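Plarkari Girls Golf: Questions From New Families

Do I need to have played before?
Not at all! Over half of last year's girls had never held a club when they showed up, and two of them ended up in the varsity lineup by the league tournament. If you like being outside and can laugh at a bad shot, come on out.

When does practice start?
The first team meeting is 22 Jan 2026, right after school in the gym lobby. We hit indoors until the ground thaws, then move over to the Skulier course.

What do I have to buy?
Golf shoes are nice but sneakers are fine. We have 29 loaner clubs in the shed, most of them in great shape, and Coach Danai Kalogeropoulos will help you find ones that fit your height. Please don't order a full set before you've talked to her.

How many matches are there?
Three at home and three away before league, plus the Jõgi Invitational, which is everybody's favorite (the back nine runs along the river and it's just gorgeous).

Is there a cut?
No. Everyone practices, and the lineup for each match comes from qualifying scores that week. It moves around a lot, so keep at it!

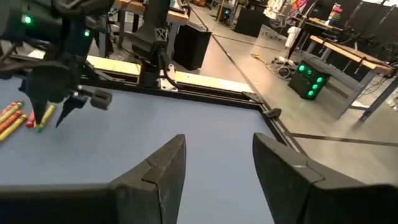
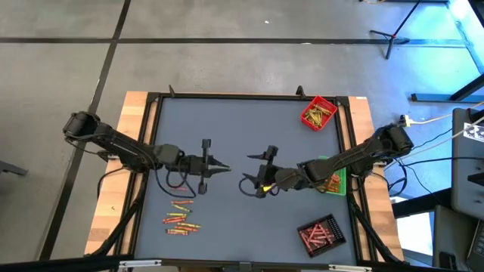
Can parents walk along at matches?
Yes, please do! Stay on the cart path, keep phones quiet and leave the advice to the coaches. Gultent is hilly, so wear real shoes for that one.

What if my daughter also runs track?
We've had several girls do both. Talk to both coaches early and bring your meet schedule - we can usually work around it.

What happens if it rains?
We play in light rain. Lightning stops everything, and a text goes out as soon as we know about a makeup date.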